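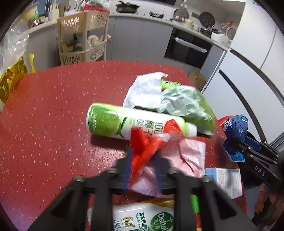 Jeltero publie son guide de bonnes pratiques pour la collecte de démonstrations à la pince manuelle

Communiqué de presse, septembre

Jeltero met en ligne la première version de son guide consacré à la manipulation d'objets domestiques. Le texte compte 17 règles réparties sur 8 pages, dont une entière sur les sacs en plastique, sujet qui a occupé plus de réunions que la sécurité électrique.

Le guide s'adresse aux équipes qui enregistrent des gestes à la pince pour entraîner des robots de tri et de rangement. Il fixe l'ordre des prises, la manière de saisir un emballage souple et le vocabulaire des annotations. « Froissé », « plié » et « en boule » y reçoivent enfin des définitions distinctes, au terme de débats dont le compte rendu ne sera pas publié.

La règle 4 demande de conserver les prises ratées et de les signaler comme telles. La règle 11 interdit de ranger la table avant l'enregistrement, consigne que les opérateurs ont adoptée avec une facilité remarquable. Les flacons de produits ménagers doivent être vidés, rincés et rebouchés.

Juvon et Brannigan ont relu le document et l'appliquent déjà dans leurs ateliers. Pekum en a testé la version provisoire sur 3000 séquences et a renvoyé jusqu'à 400 remarques par chapitre, presque toutes courtoises.

Le guide est gratuit, en français et en anglais. Une révision est prévue au printemps ; elle traitera des élastiques.

Contact presse : service communication de Jeltero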